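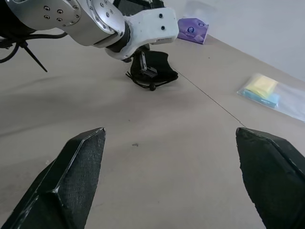 Dana Whitlow

Color for Small Rooms, Session 2 notes
Posted 7/25/20

OK so these are my notes from last time, cleaned up a little because my handwriting on the whiteboard was terrible. If you missed class, read the part on undertones first and then come back up here.

Neutrals! I know, everybody wants to get to the blues. But most of the color in your home is beige, gray, white or brown, and if those fight each other then no amount of pretty blue is going to help. The Taltcombe fan deck I passed around has 2,283 colors in it and I'd say the neutrals are the ones people get wrong most (me included, see my hallway).

Undertones
Every beige leans somewhere. Pink, yellow, green, sometimes a kind of peachy orange. You can't see the lean when the chip is by itself, so put it on a sheet of plain printer paper and look again. Then put it next to a second beige. One of them will suddenly look pink and you'll wonder how you ever missed it. I painted a whole bedroom in Flengate's "Oat Sack" back in May and it went the color of a bandage as soon as the cream curtains were up.

Big flat areas
A color on a wall looks stronger than it does on a chip. Floors and tabletops do this too, and they bounce color up onto whatever is near them. So when you pick a wall color, hold the chip upright at the wall, and then lay it down flat on your biggest surface and see if you still like it.

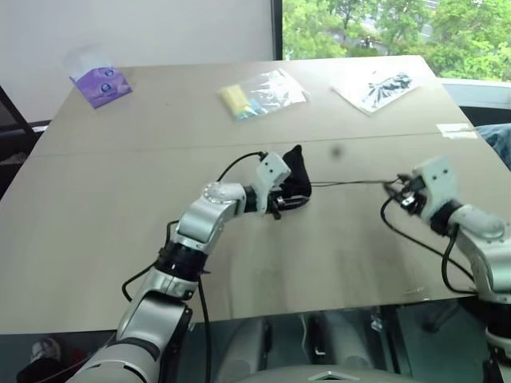
Pale tan with black, white and silver.

Black in a beige room
Somebody asked if black is "too much" for a small space. I don't think so! A little black makes the pale colors around it look cleaner, and it gives your eye a place to land. Lamp bases, picture frames, a chair leg, one cushion. What I'd be careful with is one big black thing all alone in a corner, like a TV, with nothing dark anywhere else in the room. Spread it out a bit.

White is trickier. A bright white next to a yellowish beige can make the beige look dirty, so go for a softer white, or pick a beige with less yellow in it. Presurar has a decent set of off-whites and the sample pots are cheap.

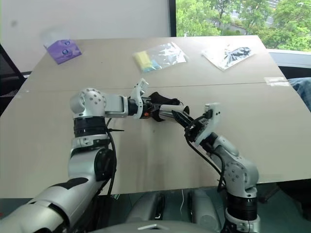 Small black and white items on beige.

Light bulbs
Warm bulbs push beige toward yellow, cool ones push it toward gray or pink. Change your bulbs BEFORE you choose paint. Please. I've had so many emails about this.

For next time
Paint 2 sample boards, any neutrals you like, and prop them up in the room for a few days. Look at them morning and night and write down what you see (messy notes are fine, mine always are). Reading is the Suvarna booklet, page 25 to the end of the chapter, and skip the bit on glazes for now. Bring a cushion or a scrap of fabric from home too!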